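Minutes, Allell building tenants' meeting, 7 April 2023
Community room, ground floor. Quorum ok, 30 units represented incl. proxies.

**1. Last minutes**

Approved. One fix: the bike room key deposit is $70 per unit, not per key. Will be corrected on the posted copy.

**2. Laundry room**

Filtamik came out and looked at the two dryers that keep shutting off. Lint duct is packed from the wall plate up to the second floor elbow. Quote to clean the whole run is $546, includes a new flap on the outside vent. Management says they pay for the machines but the duct is "shared", which we don't agree with, lease says all laundry equipment and connections. Letter to go to management quoting that paragraph. If no answer in 30 days we get the duct cleaned and ask for it off the June rent.

Unit 6 asked again about the coin box eating quarters. Different company, different phone number, it's on the sticker on the box. Please call when it happens, don't just tape a note to the machine.

Drain pan under the end washer still cracked. Towel is under it for now. Please leave the towel there.

**3. Heat and hot water**

Heat in the back stairwell units still uneven. Sornotar (boiler people) bled the top floor radiators but skipped the ones behind the stairs, they had no access. Units back there need to say what times work, sign-up sheet by the mailboxes. Hot water complaints down from last month. Somebody said mornings are still bad on three, somebody else on three said fine. Left open.

Question whether tenants can turn the valve themsleves. Answer: yes if it turns by hand, no wrenches. Two leaks last winter from wrenches. 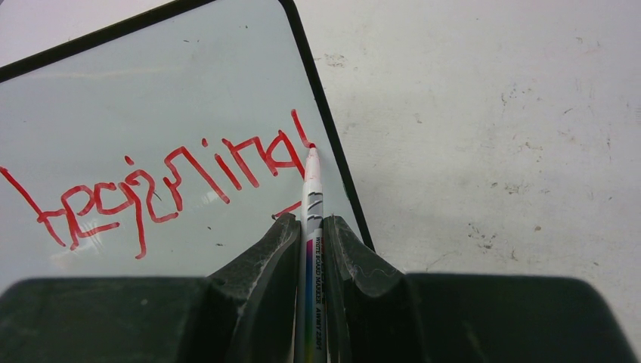 Lobby notices were item 4. Long discussion. The bulletin case is locked and management has the only key, so people tape things to the front door glass and the super takes them down. Proposal to put up a plain whiteboard by the mailboxes for tenant business only, water shutoffs, meeting dates, lost cats. Red marker in big letters for anything urgent, like on the one in the picture, everything else in black. One objection, people will write rude things. Reply was they already do, in the elevator. Vote: passed, four against. Needs a wall anchor that holds in plaster. Marker to hang on a string. Old notices get wiped on the first of the month.

**5. Courtyard**

- Trương Nursery will give us the same price as last year on soil and the two shade shrubs if we pick up ourselves. Need a truck or a big hatchback.
- Hose bib leaks at the handle. Super knows.
- Grill stays chained up untill the new rules are posted. Draft rules: off by ten, clean the grate, no charcoal in the trash chute. Someone wanted nine on weeknights. Not settled, next meeting.
- Broken bench slats, agreed to replace, no money decided.

**6. Packages**

Two more missing, both left in the vestibule over a weekend. Camera request sent to management in the last letter, no reply. Will add to the dryer letter so it's all in one place. In the meantime the ground floor front unit will hold boxes if you ask *before* delivery, not after. Please bring ID if you're a subletter, no exceptions, sorry.

**7. Other**

Recycling pickup moved earlier, bins out the night before. Someone is putting pizza boxes in with the paper, greasy ones go in compost. Stroller on second floor landing needs to move, fire exit.

Next meeting in June, date tbd, same room. Snacks sign-up went around but didn't come back, whoever has it please slide it under the office door.

Adjourned, chairs stacked.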